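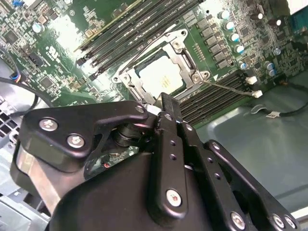
A processor seated in its socket on a green motherboard.

Opinion / Town & Home

Keep the Old Machine Another Year

By the Joldale Letter
2021-09-26
6 min read

My town library replaced its public computers in July. The old ones went out on a pallet behind the building, and I asked at the desk what was wrong with them. The answer was that they were due. They still ran. They had reached the end of a schedule.

I think we should stop replacing computers by the calendar. I mean libraries and town offices first, since we all pay for those, but I mean households too.

A desk computer in a public building does a short list of jobs. People look up bus times, print forms, read mail and write letters to landlords. The machine that could do this six years ago can do it now. If it is slow, the cause is often a worn drive or too little memory, and both can be changed at a kitchen table with a screwdriver. I paid $287 to have my own desktop brought back into shape at a repair counter in Laxdal, parts and labor. The new one I had been looking at was $551 before tax, and I would have had to buy a different cable for the monitor.

The usual reply is that staff time costs more than hardware. Sometimes it does. A town with one technician and four buildings can't have that person nursing every bad power supply. But staff time also goes into setting up new machines, moving files, and teaching people where the print button went. That time never seems to make it into the comparison. 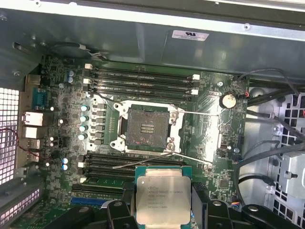

LAXDAL, July

The repair counter is in the back of a hardware store whose front wall says 1879. The store has sold stove parts, radio tubes and lawn mower belts, and it still cuts keys. Fixing things was an ordinary errand for most of that time. You took the toaster in with you when you went for nails.

Computers could be part of the same errand. A full-size desktop is one of the few things left in the house that opens up. A Xeon E5 processor is a separate part that sits in a socket, and a great many desktops are built the same way. Compare that with a phone, or with the thin laptops the schools hand out, where the memory is often soldered down and the battery is glued in.

So my second request is about buying. When a town does need new equipment, it should ask whether the thing can be opened and whether parts will be sold for it. Sutemer, across the river, put that question in its last order. Joldale should do the same.
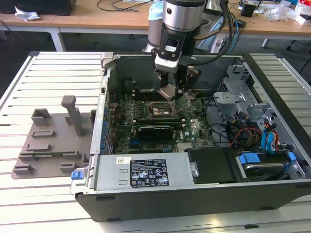 What I would ask the town to do

Test each machine before retiring it, and write down what failed. Replace the part if the part is cheap. If the computer has to go, wipe it and offer it to residents before it goes on the pallet. The Tridard branch already has a shelf for used books by the door, and a few desktops would fit beside it.

I will bring this up when the equipment budget comes around again.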